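3.2 Sorting practice in shared laundries

Households in the two Bawa buildings were asked to keep a laundry diary from September to December. The diary recorded the date of each wash, the programme chosen, the drying method and whether the load had been sorted beforehand. After incomplete entries were removed, 643 loads remained for analysis. Loads made up only of bedding or towels were coded separately and are discussed in Section 3.4.

Sorting was less common than earlier interviews had led us to expect. Residents who described themselves as careful sorters often recorded mixed loads, particularly on evenings when the shared machines were in demand. The booking sheet allowed each household two consecutive slots, and many residents chose to put everything through in one of them and leave the other for drying. Where sorting did take place, it was usually by colour. Sorting by fibre was seldom recorded, although care labels in both buildings were reported to be read when a garment was new.

The choice of programme followed a similar pattern. The Cluvari machines installed in both laundries offer 10 programmes, yet most diary entries name the same short warm wash. Several residents wrote that they did not know how the remaining programmes differed. The printed guide supplied by Jatex, the service contractor, was posted behind the door in one building and had been taken down in the other.

Mixed loads present a particular difficulty for colour care. A white item washed with strongly dyed clothing may pick up colour gradually, and the change is often noticed only when the item is placed beside a newer one. Diary comments on greying and tinting were therefore treated as impressions and were not used as a measure of dye transfer.
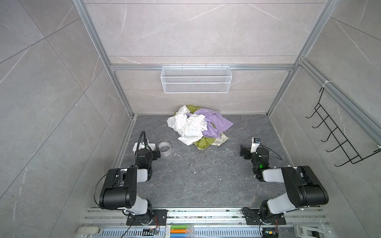 Figure 5. White, lavender-purple and olive-green items in an unsorted pile.

Detergent use was harder to establish. Most households used Baniline powder from the dispenser in the laundry room, but some brought their own product and did not note the dose. We have left dose out of the comparison for this reason - the remaining entries were too uneven between the buildings to support one. Drying method was recorded more reliably, and the preference for indoor racks over the shared tumble dryers was clear in both buildings. It is considered next, together with the dryer charges introduced in December.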